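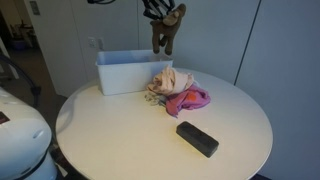 ## Removing limescale and tannin marks from a gloss white tabletop

This method suits lacquered or melamine tops. Do not use it on marble, limestone or unsealed timber. Acid will etch the first two and raise the grain of the third.

### Materials

- Citric acid powder, food grade
- Nurmi neutral cleaner, or any washing-up liquid without added bleach
- Three cotton cloths
- Soft sponge, no scouring face
- Measuring jug marked in ml

### Method

1. Clear the top and wipe off loose grit with a dry cloth. Grit left under a sponge causes most of the fine scratches seen on gloss finishes.
2. Wash with neutral cleaner and warm water. Dry fully.
3. Dissolve one level teaspoon of citric acid in 200 ml of warm water. Stir until clear.
4. Test on the underside of the rim. Wait ten minutes and check for dulling.
5. Lay a damp, folded cloth over each limescale ring for three minutes. Do not exceed five.
6. Rinse twice with clean water and dry with a fresh cloth.

Tea and coffee marks that survive step 6 are tannin. Mix bicarbonate of soda with water to a thin paste, apply with a fingertip and leave for two minutes. Do not rub -- the paste is a mild abrasive and will leave a matt patch. 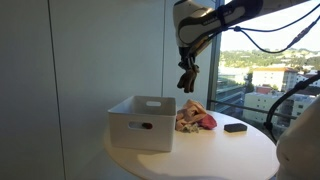 Dukero tops made before the change to the 311 finish have a softer lacquer. On these, halve the acid and use 100 ml of solution at most per session. The finish code is printed beneath the top, next to the pedestal fixing.

If the surface still looks cloudy when dry, the lacquer itself is worn. A polish such as Steneck Fine will improve it slightly. Wet sanding with 3,000 grit is possible, but only on lacquer. Melamine cannot be sanded back and must be replaced.

Store unused powder in a dry, labelled tub. Discard mixed solution the same day.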